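I bought the chain oiler

For years I've been the person in the comments telling everyone that an automatic chain oiler is a way to move oil from a bottle to your back tire. So when I say I spent $89 on a Butix kit in the spring, please understand that I went in hoping to be right.

The bike is the same old air-cooled four I always write about. Chain drive, center stand, a swingarm that was never as stiff as the magazine ads suggested. It goes through chains faster than I'd like, and I've always put that down to age (the bike's) and neglect (mine). I clean the chain when I remember to. I lube it after a ride if I'm not hungry.

Butix says its oiler will make a chain last 3 times as long. That number is on the box, the website and the little card inside the box. What I couldn't find anywhere is what it's being compared with. A chain that was never oiled? A chain oiled by a reasonable adult? There's a graph on the website with a line that goes up and another line that goes up less, and the bottom axis has no units on it. I wrote to them to ask and got a very friendly reply with the same graph attached.

What you get for the money

A plastic reservoir the size of a shampoo bottle, a length of clear tube, a vacuum fitting, a dripper that's meant to touch the rear sprocket, a bag of zip ties and a bottle of red oil. The instructions are one folded sheet, and the diagrams show a type of bike I have never seen in person, with acres of empty room behind the side panel.

The principle is simple enough. Engine vacuum opens a valve, oil comes down the tube by gravity, and the sprocket carries it out to the chain. Engine off, valve shut, no oil. A dial on top of the reservoir sets the rate. There are no wires, and I give them credit for that. The last thing this bike needs is another thing connected to its battery.

I'll say less nice things about the zip ties. They were brittle, and I snapped one just pulling it snug. I threw out the bag and used my own.

Fitting it

The sheet says an hour. It took me an afternoon and part of the next morning, and I've rebuilt carburetors on this bike with less swearing.
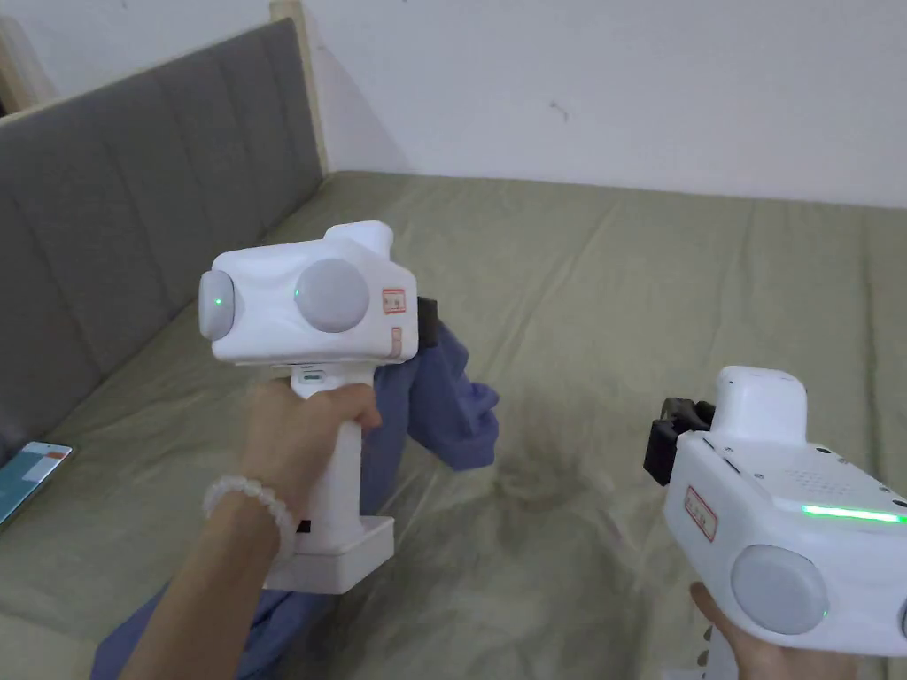 Most of the time went on finding a home for the reservoir. It has to be upright or close to it, it has to be higher than the dripper, and it can't sit near the exhaust. Behind the side panel was out. Under the seat was out. I ended up hanging it off the license plate bracket, where it looks like a medical procedure.

The vacuum part was easier. There are blanking screws on the intake stubs that you normally take out to balance the carbs, and one of those gave me what I needed. If you go this way, put a T-piece in somewhere you can reach so you can still hook up your gauges. I didn't, and the first time I wanted to balance the carbs I had to undo half of my own work.

Then there's the dripper. It wants to rest against the face of the rear sprocket with a light touch. Too light and it flaps about in the wind and misses. Too firm and the sprocket eats it. The kit gives you a bent piece of wire to hold it in position, and the wire is soft enough that I could move it by looking at it. I made a bracket out of a strip of aluminum, bolted it to the swingarm where the chain guard mounts, and ran the tube through that instead. I'd call the bracket required. Butix calls it an accessory and will sell you one.

The first ride

I set the dial where the sheet told me to and rode out to Todstead and back, the long way, with the river on the right going out. By the time I got home there was red oil on the rim, on the plate, on the lower part of my jacket and on the side wall of the tire. None on the tread that I could find. I looked pretty hard.

So I felt terrific, obviously. I took a rag to everything, took notes, and started drafting a much shorter and meaner post than this one.

Then I turned the dial down to almost nothing and tried again, mostly to be fair to them. And it was fine. A slight sheen on the chain, a few specks on the rim. I turned it down a little more and the specks went away too. The setting recommended on the sheet is hopeless for my bike, or for warm weather, or both. Oil gets thinner when it's hot, and there's no mention of that anywhere in the instructions, which seems like a strange thing for an oil company to leave out.

What the miles say

I've now done 1,009 miles with it on. The sheet says to refill the reservoir every 500 miles. At my setting I've still got plenty left from the first fill, so either the recommended rate is meant for an outboard motor or somebody would like to sell more red oil. Draw your own conclusions. The stuff in the bottle, as far as I can tell, is a tacky oil of the kind people put in chainsaws. I don't know that for certain. I do know what the chainsaw kind costs at the hardware store, and that's what's going in next.

Has the chain worn less? I can't tell you, and I'd be suspicious of anybody who could tell you after one season. Here's what I do know. I haven't had to adjust it yet, and with the last chain I'd have been down there with a wrench by this point. But the last chain was a cheap one and it went on over sprockets that were half gone. This time I fitted a decent chain and both sprockets together from Cattaneo, the parts place I've been using since they were the only ones who'd ship a clutch basket without a three-week conversation about it. New sprockets alone could account for the whole difference. If I'd wanted a proper test I'd have run the same make of chain with no oiler first, and I'd have kept a log, and I'd have been a different person.

What I can say is that the chain is clean. I thought a wet chain would pick up grit and turn into grinding paste, which is what I've been telling people online for years. It picks up some. Then it throws it off again, along with the oil, and the rollers under it are bright. I wiped a few links with a white cloth after a dusty ride and got less on the cloth than I did with the spray wax I used to use. That bothered me a good deal.

The wet weekend at Dutammont

The ride up Dutammont is the reason anyone around here owns a bike. It's also where it rains, and in June it rained on me from the bottom to the top and most of the way down again. Normally after a day like that I come out the next morning to a chain with an orange tint and spend a while feeling guilty about it.

No orange. I hadn't touched it, I'd put the bike away soaking and gone straight in for a bath. I'll give the oiler that one outright, and if you ride through the winter or commute in all weather, it might be the only argument you need.

For me it's less clear. I don't commute on the thing. A person who rides on nice days and owns a can of lube and a center stand has already got an oiler, and it's cheaper, and it doesn't hang off the license plate. 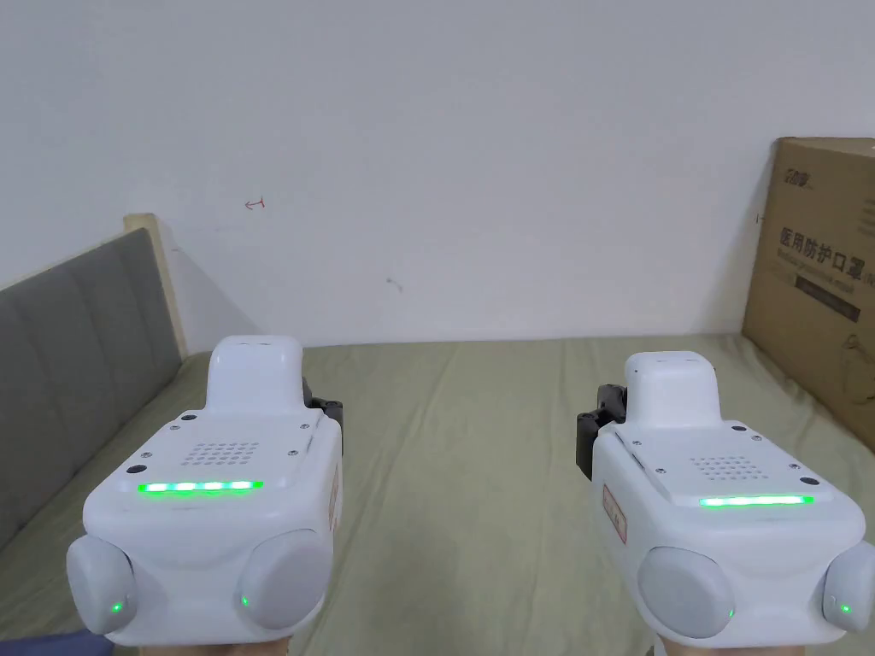 Things I'd want fixed

The dial has no click stops. It's smooth all the way around, so a boot or a strap can move it and you won't know until you see the rim. I put a dab of paint across it so I can check at a glance.

The filler cap is small and faces forward. You need a funnel or a syringe. The kit includes neither.

The tube goes cloudy. Mine already has a yellow look to it where it runs near the muffler, and I can't see whether oil is moving through that section anymore. Automotive fuel line would cost pennies more.

And the claim on the box should come off the box, or come with a footnote. I'd have trusted the thing more if it had said "your chain will be oiled and you won't have to do it."

Am I keeping it

Yes, for now, with chainsaw oil in it and my own bracket. I've been asked to admit I was wrong about oilers in general and I'm prepared to say I was wrong about the grit. The oil on the tire I'm still holding on to. Set it up the way the sheet says, go around a long left-hander at Todstead on a hot day, and then come back and tell me it can't happen.

If anyone has run one of these for the full life of a chain, with the same brand of chain before and after, please put your mileage in the comments. Photos of the bracket too, if you made one. Mine rattles at idle and I'd like to steal a better idea before the fall.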